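Cycle Touring and Event Management
Category: Coursebooks > Sport and Leisure

Chapter 6
Pacing and Supply on Long Climbs

A climb of more than an hour changes the way a group ride has to be planned. Riders who stay together on flat roads separate on a steady gradient, and the distance between first and last grows with every kilometre. This chapter deals with how that spread is estimated, where supply points are placed, and how the descent is controlled.

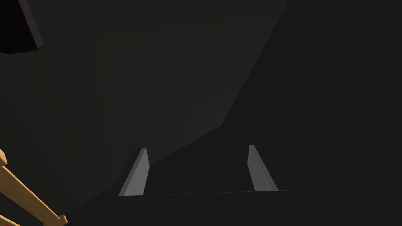
Two quantities are needed at the outset: the expected speed of the slowest rider and the length of the climb. The method is worked through on the Skovia road above Lanstead, a climb of 20 km at an even gradient. At 6 km/h the slowest rider needs three hours and twenty minutes. A rider at twice that speed finishes in half the time, and must then wait at the top in cooling air. Warm clothing therefore travels in the first vehicle.

Water is calculated per rider per hour and checked against the August figures, when demand is highest.

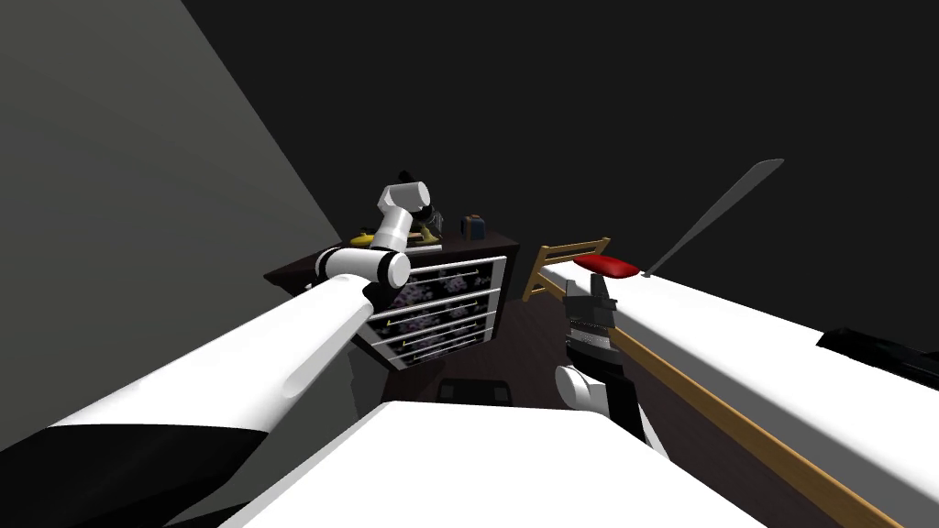

Lanstead, 11/27/24

The route sheet for the Skyrme Pass ride sets one supply point at the Bestora junction and a second at the summit car park. Students should copy the sheet before starting Section 6.1 and mark on it any stretch where a support vehicle cannot stop safely.

Contact the publisher | Copyright Skyrme Coursebooks | Back to top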